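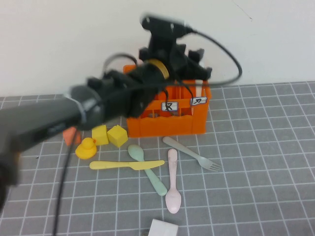
Slide 1. Gripper over the orange crate, toys and plastic cutlery on the grid mat.

Hi everyone, I'm Loubna Abou Zeid, and I get to talk about my favorite thing this year: teaching an arm to tidy up from messy demonstrations!

(Let the slide sit for a bit. Point out the duck, then the knife and the mint-green spoon crossing at the tip.)

That crossing is the hard part. A duck is easy to grab from almost any side. A spoon lying over a knife is thin, flat and touching its neighbor, and our old policy, Wotance, would go for both and come up with neither.

So, the method. We call it Trirngate. We recorded 3000 demonstrations and we kept the clumsy ones - the hesitations, the second tries, the drops. Then we trained a small network to score each short stretch of motion, and the policy learns more from the stretches that score well. A bad demo can have a lovely ten seconds in it, and we want those ten seconds!

(Slow down here, people always ask about the labels.)

We scored only 120 demos by hand. The scorer learned from those and did the rest.

Results, next slide. 93 percent of thin objects picked up on the first try, with layouts the policy had never trained on. I ran the evaluation again in February with the objects reshuffled and got the same number, and yes, I did a little dance in the lab.

What still goes wrong: cable drag when the wrist turns far over, and clutter past 20 objects, where it starts to dither. I'd love ideas on the dithering, so grab me at the coffee break.

(If short on time, skip the Sellurent comparison and go straight to questions.)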